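Ticket: Right finger lags on close, fruit dropped at lift
Product: Skustuver hand-held gripper, two-finger linkage
Status: Resolved, monitoring
Priority: Medium
Reported by: Vikas Bhatia
Assigned to: Gertraud Gruber
Component: Linkage / fingertip pads

Summary

During pick and place of small round fruit, the right finger closes later than the left. Contact is made on one side first, the fruit rolls, and the grip ends up low on the pad. In the worst run the fruit fell back into the box on 22 of 40 lifts. No damage to the tool. One pinched finger, see safety note.

Steps to reproduce (Bhatia)

1. Power on and let the tool home.
2. Run the open/close check with nothing between the pads. Both fingers appear to move together.
3. Pick a mandarin from the box using a slow trigger squeeze.
4. Watch the right pad. It pauses partway through travel, then catches up with a visible jump.

A fast squeeze hides the fault. The lag only shows under a slow close, so it passes the standard check every time.

Expected: both pads reach the fruit together and the position trace is smooth.
Observed: left pad touches first, right pad arrives late, and the motor current spikes at the jump.

Log, first response (Gruber)

Please attach the position and current traces for one good lift and one bad one. Confirm firmware is the December build. Do not recalibrate yet. If the zero is moved now we lose the evidence.

Log (Bhatia)

Traces attached. Firmware is the December build. I swapped the battery and the cable, no change. I also ran it with Erano's older config file and the lag is the same, so I don't think it is a settings problem.

Log (Gruber)

Agreed, not settings. The command goes out once and both sides are driven from the same gear, so a one-sided delay has to be mechanical. The current spike fits something sticking and letting go. Candidates in the order I would check them:

— right pivot plate binding on its pin
— joint screw over-tightened
— pad rubbing on the linkage arm
— worn gear tooth (least likely, would show on the fast close too)

Power off, remove the battery, and move each finger by hand through full travel. Report any tight spot.

Log (Bhatia)

Left side moves freely. Right side has a tight spot just past the middle. Loosening the outer joint screw a quarter turn makes it better but does not clear it. Lint is packed behind the right pivot plate, and I pulled out a hair that was wound around the pin.

Safety note (Bhatia)

On the previous session I reached in to clear a fruit while the tool was still powered. The right finger was stuck partway and released with no warning. It pinched the side of my thumb against the pad. No cut, no treatment needed. I had assumed a stopped finger was a finger at rest. Logged here so it goes to Hauksdóttir with the hardware report.

Log (Gruber)

Safety note forwarded. Treat any stalled finger as loaded. Battery out before hands go between the pads, including for a dropped fruit.

Clean procedure for this fault: take off the right plate, wipe the pin and the recess with a dry lint-free cloth, brush out the linkage joints, refit. No oil. Oil holds the lint and the problem comes back worse. Tighten the joint screws until play is gone, then stop. Do the left side as well while it is open. Then recalibrate zero and repeat the slow close on the same box, same fruit, same cloth.

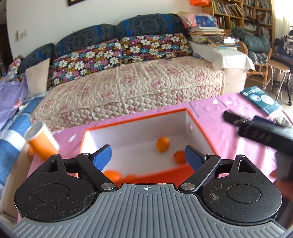
Log (Bhatia)

Both sides cleaned and refitted. Tight spot is gone by hand. Zero recalibrated. Slow close now gives a flat current trace with no jump, and the pads arrive together as far as I can see on the plot. Repeat test: 36 of 40 lifts held. The misses were fruit close to the wall of the box, where one pad touched foam before it touched the fruit. I would call that an approach problem and keep it out of this ticket.

Log (Gruber)

Fine. Open a separate ticket for the wall picks under Hetance if you want it tracked. The fault here was debris on the right pin, made worse by the outer screw being too tight.

Actions

— Slow close added to the start-of-session check (Bhatia)
— Plate and pin cleaning every 2 weeks for tools used around fabric (Bhatia)
— Request to Hauksdóttir for a stall cutoff that releases motor load (Gruber), open

Leave in monitoring until the next cleaning. Reopen if the current spike returns.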